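Best bin size for sorting mixed small stuff?

Asked by pirnby_mom62, March 2026

I am clearing out the hall closet and everything in it is mixed together. Toys, brushes, small boxes, half of it belongs in other rooms. I have been using shoe boxes but they fill up too fast and then I stack them and lose track. Should I get one big bin or a lot of little ones? I have 12 shoe boxes now and don't want to spend much. The shelf is deep but not very tall.

3 replies

Huguette Bouchard
Posts: 241

One big one for the sorting and small ones for the storing. They are two different jobs. Tip a shelf's worth into the big bin, take things out one at a time, and decide where each goes before you pick up the next. When the bin is empty, do the next shelf. Keep your shoe boxes for what stays in the closet and write on the short end – that is the end you see on a deep shelf.

I did ours over two evenings last May. The toys took longest.

gauthier_k

Just get rid of it all. If you haven't looked at it in a year you don't need it.
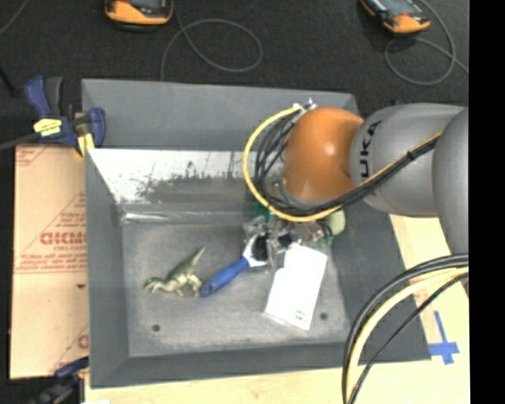

Manon Dufour

I agree with Huguette about the big bin. Get one with sloping sides if you can. A wide gray one like this takes a toy dinosaur, a brush and a white box with no stacking, and you can see what you have. With straight sides the small things end up in the corners and you have to dig.

Two things to check before you buy. Measure the shelf, and measure the bin at the top, not the bottom. Sloping ones are a lot wider at the rim and mine would not go back in the closet when I was done. It lives under the stairs now. Also, don't fill it more than one layer deep or you are back where you started.

For the brushes I would use a jar or a tall cup. They roll around in a shoe box and the bristles get bent.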